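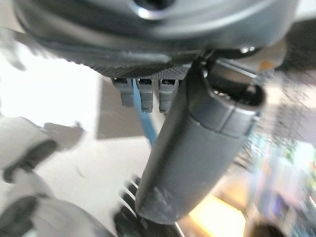 Okay, thread time. I have spent the whole month learning to bake rye bread and I have so many feelings about it

1/ I started because my neighbor Delali Sarpong handed me a jar of starter over the fence and said "feed it, it's forgiving." She was right! I forgot it in the back of the fridge for nine days and it was bubbling again by the second feeding

2/ Rye is nothing like wheat dough. You can't really knead it. It's more like wet cement, and you sort of scoop it into the pan with wet hands and smooth the top like you're frosting a cake (wet hands, people. WET. I learned this one with my sleeves)

3/ My first loaf was a brick. The second one was a brick with a cave in it. I ate both with a lot of butter and was still pretty happy

4/ What changed everything was waiting. I let the third loaf sit a full day before cutting and the middle went from gummy to this dense, sour, almost sweet crumb. I stood at the counter and ate three slices before work

5/ Flour notes for the two of you who asked: I'm using the dark rye from Holtamum, the coarse one. I swap in 100 grams of white flour when I want it a bit lighter. Salt goes in last

6/ Seeds! Toast them! I did 30 grams of caraway the first time and that was way too much, my whole apartment smelled like a deli until the weekend. Half that is lovely

7/ Wendell Calloway (hi Wendell) says to save the stale ends, soak them and mix them into the next dough. I tried it last night and the color is so deep, almost like chocolate. Best crust yet too

8/ Nearly 200 of you voted in the poll and sunflower beat pumpkin by a mile, so sunflower loaf is next. Starter's already fed and sitting on top of the fridge

9/ Also if anyone near me wants a jar of starter, I've got way more than I can use. Bring your own lid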